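The Third Pair of Gloves

By Catarina Mota
July 12, 2020
4 min read

1. The shirt

Despina Petkov had folded the same shirt 52 times before lunch, and she no longer believed it was a shirt. It had become a kind of paper with a collar.

The comparison was simple to explain. The arms at Irkport had to learn folding from human hands, and three firms wanted to sell the gloves that would teach them. The Dudham pair was light but lost the thumb. The Pladell pair never lost anything, but it made the fingers so thick that a button became a serious problem. Now she wore the third pair, from Strobel, which had arrived in May without a manual.

"How do they feel?" asked Anton from behind his monitor. He raised only his eyes above it when he spoke.

"Like someone is holding my hands," she said.

He wrote this down. There was no column for it in his table, so he put it under "Other."
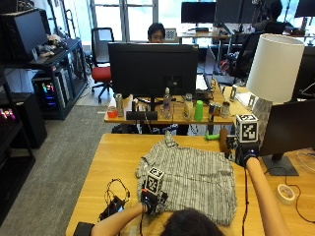
2. The delay

In the afternoon she noticed the delay. On the screen, the drawn hands followed her own hands, as they should. But when she stopped, they continued a little, as if they wished to finish a thought. She lifted the left sleeve and stopped. The drawn fingers closed one time more.

"Your tracking is late," she said.

"It is 12 milliseconds. You cannot see 12 milliseconds."

"I can see it."

Anton came around the desk and stood near her. She stopped again, with the cuff between two fingers. The drawn hand smoothed the cuff flat, very gently, the way her mother did before church.

"This is a filter," Anton said after a while. "They predict the movement, so that it looks smooth."

"Then it predicted well. I was going to do that."

He returned to his chair. She heard him type, erase, and type again. The contract asked for 400 folds with each pair, and she had more than half still to do. She opened the shirt, shook it, and put it down with the collar away from her.

This time she moved slowly and watched the screen instead of the cloth. The drawn hands went first to the right side. She had always started from the left.

She waited for a moment. Then she also started from the right, and the fold came out better.

"Do we keep this one?" Anton asked.

"Keep it," said Despina. "But write that it was not mine."

37 shares
3 comments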